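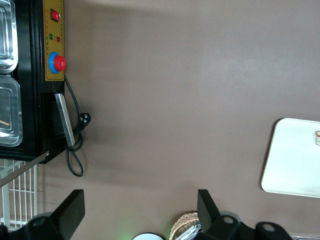
Snack Counter Project: Layout and Equipment

28th December

Our group planned a small self-serve snack counter for the student lounge in Reno. The budget was 400 dollars, and we had one large brown table to work with.

The biggest item is a black cabinet with a yellow control panel on its side. The red emergency stop button has to stay within reach, so we left that side clear of stock. Stainless steel containers go inside the cabinet. The power cord still needs a proper clip.
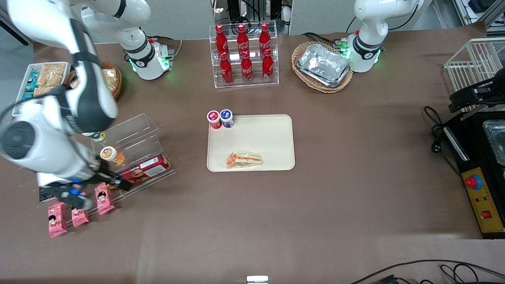 Kołodziej

The cold items and baked goods were laid out by type. Coca-Cola bottles went on a clear two-tier rack at the back, with foil trays in a wicker basket to the right of it. The wrapped sandwich is on the cream tray in the middle. Packaged snacks and the round basket of baked goods are on the left.

In October we gave out 50 survey forms. Most people wanted sandwiches closer to the front, and we moved the tray once after that. Price labels are not finished.

Last updated: 28 Dec, layout section only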